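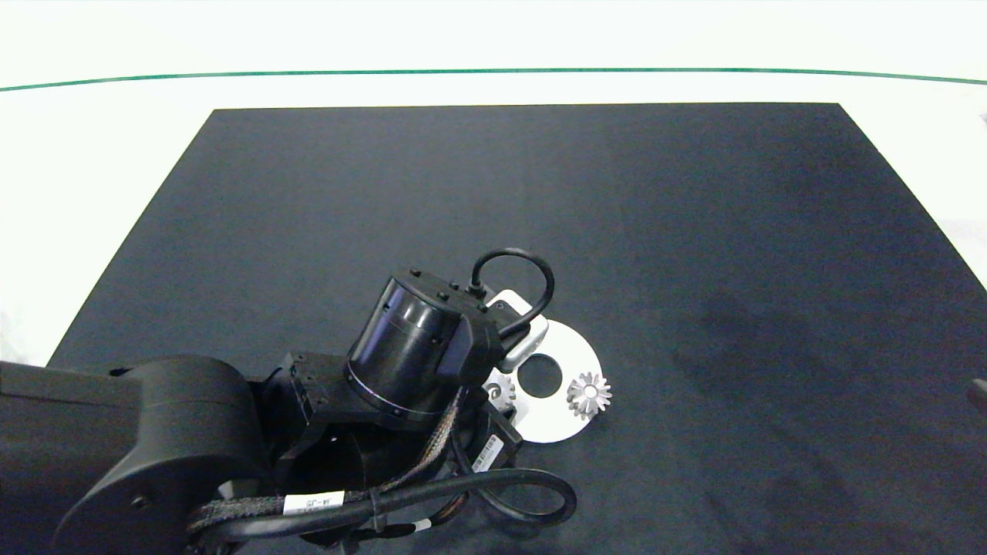
Dean Parsons wrote to us in May that the Denent davit on his patrol boat has been easier to live with than the one it replaced, mainly in the slewing. His crew used to need a tag line and a second hand on the rail to bring the boat in over the deck. With the Denent they stow it from the control stand, and the tag line stays in the locker unless there is a real sea running.

Denent Slewing Davit for Rescue and Boarding Boats

The Denent is a single-arm davit for patrol vessels, pilot boats and small naval auxiliaries. It launches and recovers a rigid or inflatable boat with its crew on board, over either side of the ship, and stows it on a cradle on the centerline. Pludenov builds it at the Clolirholm works, where the winch is also made.

Rated load is 980 kg, boat and crew together. The drum takes 44 m of wire, enough for the freeboard of most ships this davit is sold for. If your deck sits higher, ask for the long drum. It fits the same base but moves the motor outboard, so check the clearance to the bulwark first.

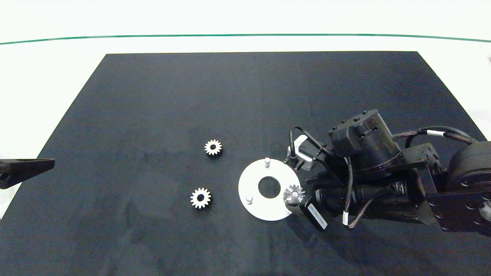

Spur gears on a black mat.

Hoisting and slewing

Hoisting is electric, with a spring-applied brake on the motor shaft and a hand crank for when power is lost. Lowering is by gravity through a centrifugal brake and can be controlled from the deck or from inside the boat by a remote wire.

Slewing is hydraulic. An accumulator stores enough pressure to swing the boat outboard with the ship's power off. The charge is read on a gauge next to the control stand and should be checked at each watch when the davit is in regular use. A hand pump recharges it. Pumping it up from empty is slow work — plan on two people taking turns.

A constant tension mode can be ordered with the electric winch. It takes up slack as the boat rises and falls alongside, so that the hook stays loaded until the lift begins. The mode is switched off automatically once hoisting starts, and it can't be

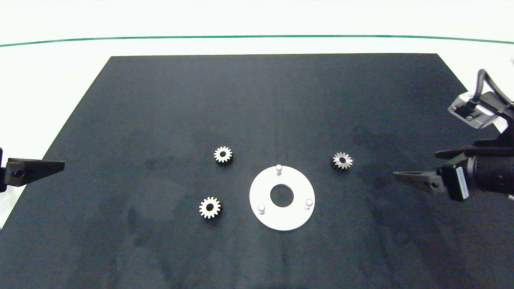

switched on again until the boat is back in the water. Owners who operate only in harbors and rivers generally leave it out.

Installation

The pedestal is welded to the deck over existing framing. We supply the foundation loads with the quotation and the yard designs the stiffening. The davit ships in one crate with the arm removed. Electrical supply is three-phase, and the starter cabinet can be mounted below deck.

On the Woldegiorgis the davit was fitted aft of the funnel casing, with the control stand moved forward to give the operator a clear view down the side. The standard cable set allows for this. State the position on the order form. 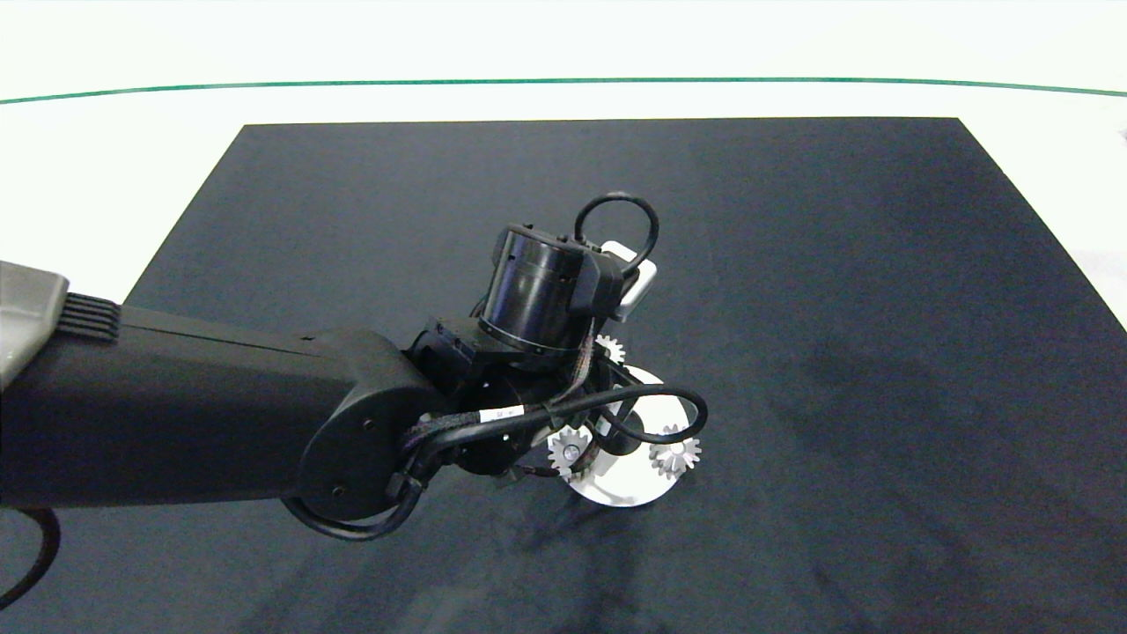 Work mat on a white tabletop.

Service and spare parts

Grease the slew bearing monthly, and turn the arm through its full range while doing so. Wire should be inspected before each launch and replaced at the interval set by your flag authority. The brake linings can be changed on board with ordinary tools.

The onboard spares kit is order number 234. It contains brake linings, seals for the slewing motor, limit switches and a set of fuses. Wire is ordered separately.

Options
Long drum
Constant tension mode
Heated control stand
Stainless hook block
Cradle made to your boat's hull lines

For prices and delivery times, write to Hamdia Alemayehu in Pludenov deck equipment sales. Please include a general arrangement drawing and the loaded weight of the boat.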